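Waltside Table Kit, set-up guide
Section 4: Laying out the mat, tray, cup and markers
Last changed October 25, 2023 (O. Nordin)

Read section 3 first if the table isn't up yet. This part is quick. Ten minutes, less once you know it.

What you need out of the box

Brown work mat (part 2331)
Blue tray, shallow, rounded corners (part 743)
Clear measuring cup with spout (part 400)
Markers: purple, green, yellow
Dry cloth, not supplied

Anything missing, check the lid of the carton before you write to us. The cup likes to hide in there.

4.1 Mat

1. Wipe the table. Dry cloth is fine. Crumbs under the mat make bumps and bumps make the cup lean.
2. Unroll the mat, plain side up. If it curls, roll it the other way for a minute and try again.
3. Slide it until some white table shows along the edges. Doesn't need to be even. Do not let the mat hang over the front, sleeves catch on it.
4. Press flat from the middle outward.

Note: the mat marks. Small specks are normal and don't matter. Ink comes off with a damp cloth if you get to it the same day.

Caution: no hot cups or pans on the mat.

4.2 Tray and cup

1. Tray goes down first, flat side on the mat, open side up. Pick a side and stick with it, so people reach for the same spot every time.
2. A bit of tilt against the table edge is OK. Don't fuss.
3. Stand the cup on the mat beside the tray. Leave a hand's width between them or you will knock one with the other.
4. Cup stays upright, wide end up. Spout can point any way you like.
5. Put the markers in the tray. Caps on, all of them, before they go in.

When you want a marker handy, move it from tray to cup, one at a time. Tip first, straight down, let go once it touches the bottom. Dropping it from the rim will tip the cup sooner or later.

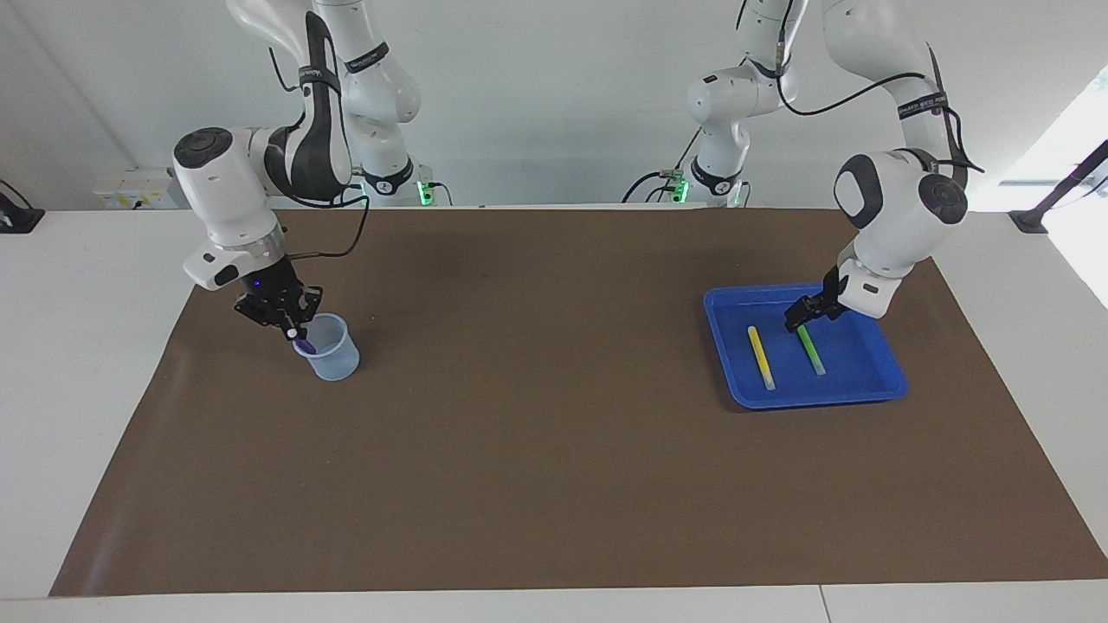
Fig. 4-1. Purple marker going to the cup, yellow and green still in the tray.

Note: the cup is light. With one marker in it, it can lean over if you bump the table. Two or three sit better. If it keeps falling, put a few coins in the bottom. Do not use water, the caps aren't made for it.

Caution: don't use the cup for food or drink after it has held markers. Get another one.

4.3 Putting the markers back

Do this at the end of every session. Also do it before you move the table, even just a little.

1. Check caps. Push until you feel the click.
2. Take the markers out of the cup one by one.
3. Lay them in the tray side by side, all the same way round. Leave a gap between so fingers can get in.
4. Any order. We go purple, green, yellow becuase that is how the refill card is printed, but yours can be different.
5. Markers must lie flat on the floor of the tray. One resting up on the rim will roll off. 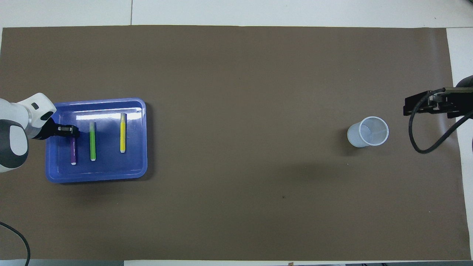 Fig. 4-2. Tray with the markers side by side: purple, green, yellow.

Note: green looks a lot like yellow under warm bulbs. If you mix them up, look at the other end or try a line on scrap paper.

4.4 If something isn't right

Markers roll to one end of the tray. Table not level. Go back to 3.2 and turn the feet.

Tray slides when you reach into it. Dust underneath. Wipe tray and mat, set it down again.

Cup wobbles. Look for a crumb or a fold in the mat. Still wobbles, check the foot of the cup for a burr and rub it down with fine paper.

Mat won't lie flat after a night on the table. Put books on the corners for a day. Cold rooms take longer.

Marker dried out. Cap was off. Store it tip down over night and try again, otherwise order a refill.

4.5 Cleaning and storing

Tray and cup: warm water, drop of dish soap, dry them before they go back. No dishwasher, the tray warps. Mat: damp cloth only. Roll it, don't fold it, a fold line stays for good.

Store the markers in the tray and the tray level. The Lesham carton has a slot for it, the older Jostberg carton hasnt, use a rubber band across the top there.

Refill set is part 3822 (all three colors). Single markers aren't sold.

Go on to section 5, Lamp and side shelf.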